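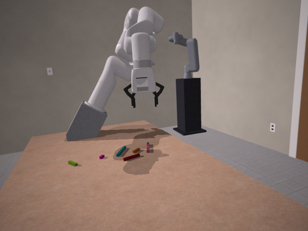 The Table Is Always Clean

May 5, 2022

Six blocks on a bare tabletop, a big white arm with its fingers open over them, and a simulated room with nothing else on the table to get in the way. If you have followed home robotics for any length of time you know this kind of setup by heart. The blocks are green and magenta and orange and so on, all of them solid, all straight-sided. One pink one is standing on end, and I suppose that counts as the hard one.

I have been told since I was a student that the machine that tidies up is nearly here. The latest round of telling came from a company called Kurnance, whose pitch I sat through last July, and from the Matdale project, which wants to put arms in assisted-living kitchens. Both lean heavily on simulation. Kurnance was proud of a number: 3954 practice runs of a sorting task, done on computers before a real motor turned. I don't doubt it. I just wanted to know what was being sorted, and the answer was blocks.

Let me be fair to the blocks. Picking up a bar that lies at an angle, without knocking over the thing beside it, is a real problem, and people who work on it are solving something. A simulator is cheap, it runs all night, and no one loses a finger. If I had to teach an arm where to put its hand, I would start there too. My complaint is with the sentence that comes after the demo, the one that begins "and from here it's a short step to."

A short step to what? I cleared my own kitchen table this morning. There was a cereal bowl with milk in it, a wet dishcloth, a plastic bag that had swallowed a receipt I needed, two letters stuck together with jam, and a sweater. I had to decide that one of the letters was trash. The bag changed shape every time I touched it. The cloth was picked up, used, and rinsed, and by then it was a different job. None of it held still the way a red bar holds still.

The shop floor is supposed to be the easier case, and in some ways it is. My brother-in-law works at Kozłowski, a plant that makes hinges and drawer slides in Tirnham, and they have had arms on the line for 16 years. The arms are good. They do one thing, inside a fence, with parts that arrive the same way up. Two years ago management tried to have one empty mixed bins of returned hardware, a job that goes to whoever is newest. Screws were tangled in tape. Some of the slides were bent, some were greasy, and a few boxes turned out to hold someone else's product. The trial was meant to last six months and was dropped well before that. A person does the bins again. She is quick at it and she is paid the lowest rate in the building.

That last part bothers me more than the engineering does. We call this work simple and then act surprised when it resists. The Matdale people talk about "low-skill tasks" in their brochure, and the list includes wiping a counter, loading a dishwasher and folding towels. I would like to see the folding. I would like to see it with a fitted sheet.

Maybe I'm wrong on the timing. I was wrong about phones, and I was wrong about robot vacuums, which I said would never get past a rug fringe (mine still doesn't, but plenty of people like theirs). So here is what would change my mind. Show me the same arm in a kitchen it hasn't practiced in. Let a stranger make lunch there first and walk off. Don't cut the video, don't speed it up, and leave in the part where it drops the spoon. Tell me how often someone had to step in.

I asked Kurnance for that and was offered a second look at the sorting demo. Until I get the other thing, I'll keep the dishcloth.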